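Give the robots the fridge first

People keep asking me when a machine will fold their laundry. Wrong chore! I'd start with putting the groceries away, and I think it's closer than most of us believe.

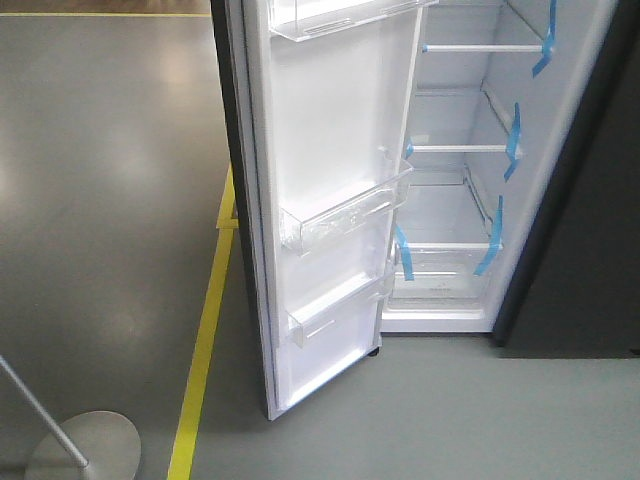
A fridge is a lovely problem. Doors swing, shelves are clear, and the good spots are always behind something. Ksawery Sobczak, my old flatmate, says he'll be impressed when a robot can do 100 apples without a bruise -- fair enough, though I couldn't promise that myself. 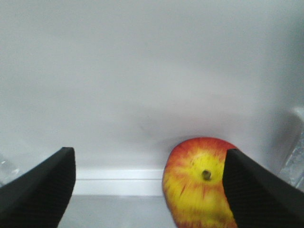 Fruit comes in every lumpy shape and colour, and a grip that suits a milk jug will ruin a peach. I watched the Grimden demo in May and it took some 16 minutes to unpack 3 bags. Slow, sure. My kids take longer, and they leave the freezer stuff on the counter.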